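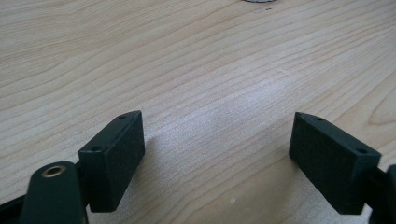 Figure 1. Gripper open over the bench, seen from the camera on the hand tool. Two holes show in the top of each finger pad.

Handout 2: Looking after the hand-held gripper
Workshop practice, Inskip campus, December 2024
Notes by Kirsty Ashworth

Read these before the practical. You will each strip, clean and refit one Zundisora hand tool, and you will sign the log for it. The tool number is stamped inside the handle. If yours is number 442, see me first, as it has the older trigger spring.

1. Before you start

Unplug the camera lead and put the cap on the connector. Switch the handle off at the back. Squeeze the trigger fully twice and let it return on its own. It should open to the stop both times without sticking. If it doesn't, write that in the log before you take anything apart.

Work on a clear, wiped surface. Grit picked up from the bench ends up on the pad faces, and then on whatever you grip next.

2. Finger pads

The pads on our tools are dark green and have a matte, slightly grainy face. Clean them with a damp lint-free cloth only. Solvent wipes leave the face shiny in patches, and a shiny pad slips on smooth parts.

Look along each inner face with a torch. You are looking for:

– a hollow worn in the middle
– a lifted or chipped edge
– glue or label residue

Replace pads as a pair, even when only one is worn. A new pad against an old one closes unevenly, and the tip on the worn side touches last.

Take the old pads off with the 2 mm hex key. Keep the left and right screws in separate trays. Start both screws in a new pad by hand, then tighten them a little at a time, swapping between the two. Stop when they are snug. Last July we had three pads split at the outer hole, all from overtightening.

3. Links and pivots

Each finger is carried on a rounded arm link. In Figure 1 the brass-coloured bushing at the end of the left link can be seen in the lower left corner. Check the bushings on both sides. Hold the link near the pad and rock it gently sideways. You should feel almost nothing. A click means the bushing or the pin is worn, and the tool goes on the Costside shelf for repair.

Do not oil the bushings. They run dry. Oil creeps along the link and reaches the pads within a week or so of use.

4. Checking the view

Plug the camera back in and open the gripper fully. Both pads should be in view, with bare bench between them. They don't have to look the same size or sit at the same height on the screen. What matters is that the view matches the reference picture saved for your own tool. If it has shifted, loosen the camera clamp, line it up again and retighten.

Watch for glare off the bench. A pale bright patch is fine for this check so long as you can make out the edges of both pads.

5. Log entry

Pads are due at 3000 cycles. Read the counter on the handle and copy it in full. A proper entry looks like this:

Tool 17, counter 2097, pads cleaned, no wear, pivots firm, view matched. Initials.

"All OK" is not an entry. The Stonness group shares these tools with us and goes by the log when they collect them.

Bring your own torch and hex keys to the practical. Spare pads are in the second drawer, in pairs – please leave them that way.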